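# Dusa — phone cases into trays

Print | E-mail

Notes for whoever picks up this folder. The things in it are everyday stuff: phone cases, a shallow cream tray, a white bin, a white table. Started 2020-07-17, Esi Mahama keeps the list.

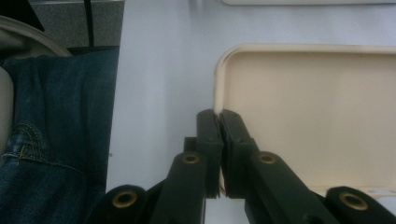

2 min read

Trays first. Cream plastic, rectangular, raised lip, rounded corner. Don't swap for other colours halfway thru a set.

Bins are the white ones with smooth corners, open top. Cases go in upright, back facing out — not stacked flat.

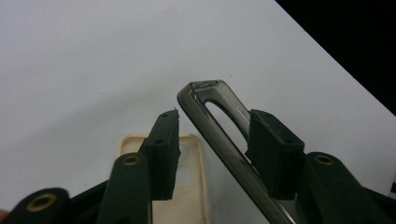
Smoky see-through plastic, oval cutout.

Clear and smoky pieces are listed seperately from the solid colours. Beige cases go under "plain". Square camera cutout = note it in the list.
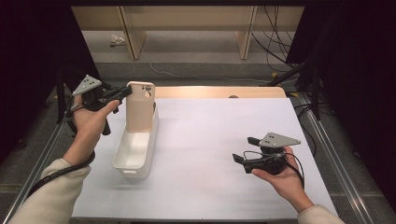 Limit is 400 items per sheet, then start a new one. Missing names: ask Aigars Mets. Next tidy of the list in September.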